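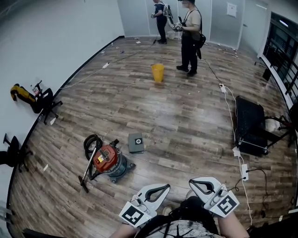

Shop vac on wood-look plank: which floor tool?

plarden_14
July 12, 2020
Large room, glossy wood-look plank throughout, glass wall at the back. I use a shop vacuum with the long wand and the standard black nozzle, then a mop and bucket. Fine dust stays along the plank edges. Is a brush strip worth buying?

Vurkwood
Yes. A hard nozzle rides on the high spots and leaves the joints. Get a 30 cm brush head and check the wand diameter first.

osvaldo.mazza
Disagree. Bristles hold grit and drag it across the finish. Felt strip, slow passes, hose fully uncoiled. Change the filter before spending anything - mine had lost most of its suction by June.

Vurkwood
Felt loads up faster than bristle. I clean the brush every 2 rooms and have no scratches.

plarden_14
Filter is 14 months old, so that goes first. What about the mop water?

ayele27
Half a bucket, well wrung. Gloss shows every streak. Work back towards the door and change the water when it turns grey.

osvaldo.mazza
Agreed on the water. Still no on the brush.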